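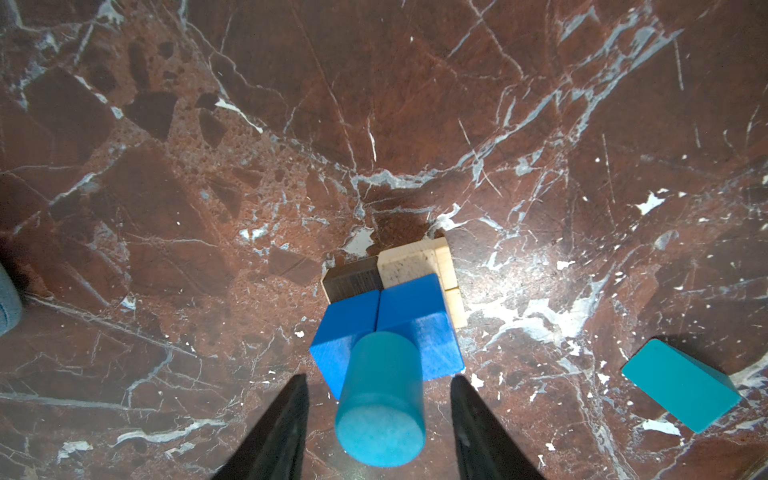

One reader wrote to us in May that the same stone was sold to her under two different names in one street, and she asked which name is the correct one. Our list cannot answer this, but it can show her that she is not alone with the problem.

Skelimix stone names, version 2

What it is

Skelimix is a small table of trade names for decorative stone, as they are used by shops and workshops that sell worktops, floors, window sills and gravestones. It contains more than 70 names. For every name we give the spelling, the other spellings we have met, the colour words which sellers use with it, and the kind of stone it is sold as. Where we could find out, we also give the country.

The word "marble" needs some care. In the trade it is used for almost any stone that takes a polish, also for limestones and breccias which a geologist would call something else. For this reason the table has two separate columns, sold_as and geology. The second one is often empty. We prefer an empty cell to a guess, so please do not fill it from the first.

Files

names.csv is the main table, one row for one name.
spellings.csv holds the variants, joined to the main table by name_id.
sources.txt says where each name was read.
changes.txt is the list of corrections.

All files are in UTF-8. The separator is a semicolon, because many of the notes contain commas. If your spreadsheet puts everything in one column, please choose the separator by hand when you open the file.

Where the names come from

Most names were copied from printed price lists. The biggest part comes from the old catalogues of Shimada, which were given to us in a paper box and typed in by hand. Another 18 names come from the showroom labels at Manora. The labels there are handwritten and in a few cases we were not sure of a letter. These rows have the value "unclear" in the column reading.

We did not collect names from web shops. They copy from each other, and the mistakes are copied too.

Colour words

Colour words are kept as the seller wrote them. "Rosso", "red", "red-brown" and "liver" may all describe stones which look very near to each other, and "classic" does not describe a colour at all, but it stands in the colour place on many lists and we left it there. Please do not use this column to match samples. A polished slab and a rough one from the same block can look like two stones.

Known problems

Names from Tuton are written in capital letters, so accents are lost. We put back the ones we are sure about.
The name "Imperial" appears in two rows. They are different stones.
Prices are not included. Some price lists had no year on them, and a price without a year is of little use.
Finish (polished, honed, brushed) is given only when the source has it.

Licence and corrections

You may use the table freely, also in paid work, if you mention Skelimix. Corrections are welcome. Send the row number, the new value and where you read it. A photograph of the label or the page is the best help. Corrections received after 4th June will go into the next version.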